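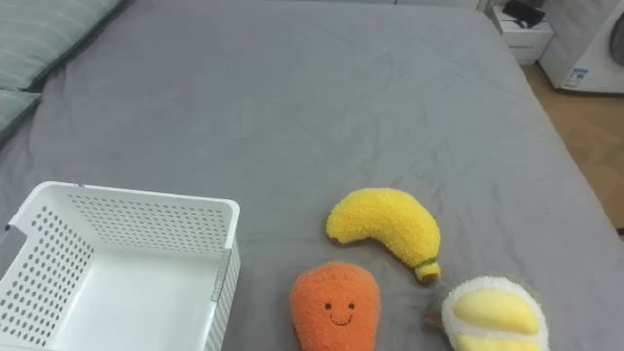 空篮子和毛绒水果

先说结论,免得有人看到一半来骂我:篮子我还在用,方法我不信。

事情从Lornosia的那门收纳课说起。Bimla Rastogi在群里转了链接,说她跟着做完以后“整个家都在呼吸”。我对会呼吸的家一向警惕,但那阵子床上确实乱,毛绒玩具从枕头缝里往外长,晚上翻个身脸底下就垫着一根香蕉,我就点进去看了。免费的那节课讲的叫“床面归零法”,大意是这样:先把床上所有不属于床的东西摆出来,旁边放一个容器,一件一件放进去,放的时候要看着它,想一想它为什么在这里。全部放完,端走,床就归零了。

下面3836条留言,我翻了十几页,几乎全是“太有用了”“已经做了,哭了”。我就很想知道大家哭什么。把玩具放进篮子,我外婆几十年前就会,她用的是装过苹果的竹筐,放的时候也没有想过它们为什么在这里,她嘴里念的是你们再不收我就全扔了。

不过没试过就批评,也不厚道。我给自己定了10天,每天晚上照着做一遍。

道具很简单。床单是那条灰的,床笠款,四角包住床垫。我提这个是因为课里专门有一段说“归零的床面应当平整如纸”,讲师示范的那张床确实平得像纸,我怀疑底下垫了板子。我这条套上去总归有褶子,中间一片尤其明显,抻了左边右边起来,抻了右边床尾又松。第一天我光跟褶子较劲就用掉了比收玩具长得多的时间。后来我看开了,有人睡的床就会有褶子,我不打算为了一套理论去熨床单。

枕头两个,灰绿色,上面有浅浅的细纹,远看就是一块素色。课里说枕头属于床,可以留。谢谢批准。

篮子是白色塑料的,长方形,敞口,四面全是小孔,短边上开了一个能伸手进去的口子。19块钱,在Babalola那家杂货店门口的特价堆里拿的。Lornosia自己的网店也卖收纳筐,价钱我就不写了,写出来显得我在诽谤。商品页上说孔洞的排布“引导空气与情绪流动”。我手里这个也有孔洞,排得也挺整齐,情绪有没有从里面流过去我不好说,灰倒是一定会流进去的。

再说要收的东西:毛绒水果。香蕉是黄的,顶上有一圈绿,再往上一小截棕色的蒂,做得还挺讲究。橙色那个我到现在也说不清是什么,Milagros Palma坚持说是芒果,我觉得像柿子,它自己绣着两只小眼睛和一个微笑,不肯表态。还有绿的,橄榄绿,毛茸茸的一坨。

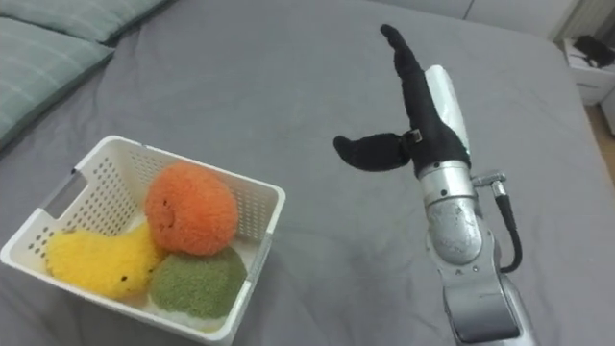
头一个问题出在“一件一件放”上。讲师说每一件要停留三次呼吸的时间。毛绒水果就这么几个,三次呼吸乘下来也没多久,我能忍。但我去Gerardo Piras家吃饭时看过他女儿的房间,那张床上的玩具堆得看不见被面,照这个放法,放到一半孩子已经趴在上面睡着了。课里的示范视频当然没有这种床,示范视频里永远是干干净净的几样东西,颜色还配过。拿一道本来就简单的题来证明解法高明,这种事我在别的行业也见得多。

第二个问题是位置。我试过先放大的,也试过先放小的。课里的说法是“大者为基”,大的打底,小的填空。我照做了,橙色那个圆滚滚的占掉中间,香蕉是弯的,往哪边靠都翘起来一头。反过来,先让香蕉贴着一边躺平,再把圆的塞到旁边,反倒服帖。所以至少对弯的东西,“大者为基”是不成立的。我把这个写到课程讨论区去了,助教回复我:“感谢分享,请继续觉察。”

觉察完了,我的结论是弯的先放。

后来我又随手乱放了两晚,闭着眼睛往里扔那种。效果跟认真摆的没有区别,都在篮子里,都没掉出来。毛绒的东西本来就能挤,挤一挤就有地方了。这套办法如果拿去收碗,我还愿意听听顺序,收一堆软的东西,讲究顺序有什么用呢?

第三个问题,也是我最不服气的,就是“端走”。端到哪里去?课里这一步只有一句话:“将容器移至它的归处。”然后画面一切,讲师坐在空空的床边喝茶。归处是哪儿,一个字没讲。我家的归处前四天是椅子,椅子上的衣服于是没了归处,挪到了桌上,桌上的书挪到了地上。到第五天,床确实归零了,地板变成了负数。

我把这件事讲给Ekene Ezeani听,他是搬过很多次家的人,对收纳一点浪漫都没有。他说你那不叫收纳,叫搬运。我觉得这话可以直接贴到那3836条留言下面去。

其实收东西的麻烦从来不在放进去那一下。放进去谁都会,小孩也会,而且小孩往往更爱干,往筐里扔东西是好玩的。麻烦在于第二天它们又出来了。我每天晚上收,每天早上至少香蕉又回到枕头旁边。Milagros说她没拿。我也没拿。那就当它自己走的吧。课里管这个叫“回流”,说回流代表你还没有真正与物品告别。我为什么要跟一根香蕉告别?我花钱买来的,抱着看书正好垫胳膊。

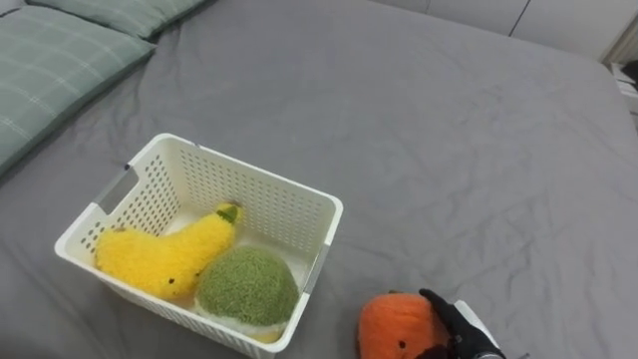

写到这里去翻了一下我这些天的笔记,记在一张超市小票背面,字很丑,挑几条抄下来。

第二天:漏了绿的,找了一圈,在床和墙的缝里。

第三天:篮子直接放在床上收,比放地上收省腰。这一条是真的有用,可惜不是课里教的,课里让人跪在地上放,说是“与容器平视”。

第六天:想试试盖一块布。盖了,然后就忘了里面有东西,Milagros找芒果找了很久。(她叫它芒果。我还是觉得是柿子。)

第七天:没收。什么也没发生。

第九天:收了。也什么都没发生。

第七天和第九天放在一起看,我觉得很说明问题。课里承诺的睡眠改善我一点也没感觉到,那几晚睡得好不好,主要看楼上有没有拖椅子。当然会有人说10天太短,要二十一天,要三个月,要把整套进阶课听完。这种说法永远立于不败之地,有效是方法好,没效是你没坚持。我以前跟一个卖净水器的吵过一模一样的架。

公平起见,也得讲讲它好的地方,不然Bimla要拉黑我。

一是篮子这个形状确实合适。四壁带孔,不用凑到跟前也大致看得出里面有没有东西,这一点比带盖的箱子强。我之前用过一个Barel的布箱,软塌塌的,放两样东西就往里倒,最后箱子本身成了需要收纳的东西。塑料的至少站得住。短边那个口子也顺手,一只手就能拎,只是拎着走会歪,东西都滑到另一头去,毛绒的无所谓,换成别的就得两只手。

二是有个固定的容器,比没有强。这是句废话,可这门课全部的内容,剥到最后就是这句废话。我不觉得废话有错,我外婆也讲废话,她不收钱。

三是收的时候确实能发现一些事,比如哪个该洗了。橙色那个的毛是一圈一圈的,最爱挂头发,课里要求我看着它呼吸三次,我看着它呼吸了一次就去拿粘毛滚筒了。在这个意义上,“觉察”生效了,算它赢一局。

有人大概要问洗的事。我的经验是装洗衣袋,冷水,不脱水太狠,晾的时候别夹脸。绿的那种长毛晾干会打结,拿宽齿梳子梳一下就好。网上还有一种说法是放冷冻室杀螨虫,我试过一次,结果家里人开冰箱被一根黄香蕉吓了一跳,以后就不试了。到底有没有杀掉,我没有显微镜,不发表意见。

Chidubem Adebisi看了这篇的草稿,问我为什么要为了几个毛绒玩具写这么长,是不是跟那个讲师有仇。没有仇,我都不知道她住哪儿。我只是不喜欢别人把很小的家务讲得很大,讲大了以后,做不到的人就会觉得自己有毛病。床上有几个毛绒水果,想收就收,懒得收就往旁边推一推,腾出能躺人的地方,睡觉。课里有一个学员写了很长的心得,说她因为连续两天没归零,自责到失眠。我看到那里是真的有点生气的,一个号称让人睡得更好的方法,把人弄得睡不着,下面的助教还给她点了个赞。

目前我的做法,供参考,不保证任何效果,不引导任何气流:

篮子平时塞在床尾那边的地上。想收的时候拎上床,香蕉先进,圆的后进,剩下的随便。收完拎下去。周末换床单那次一定收,其他日子看心情。枕头不动。褶子用手掌抹两下,抹不平拉倒。

Milagros另外提了一条,篮子里只放水果,别的动物不能进,理由她没说。我同意了,反正狗一直是放在窗台上的。

Lornosia那边7月要开一门线下课,讲衣柜,地点在Skirkden,Bimla已经报了,问我去不去。我说等她上完把笔记借我看看。她说笔记不外借,这也是课程要求之一。

篮子如果有人想买同款,我去看过,特价堆已经没有了,店里剩下的都是带轮子的。带轮子的别买,放床上会跑。

2019年6月21日,晚上补两句:香蕉又在枕头边上了。今天不收。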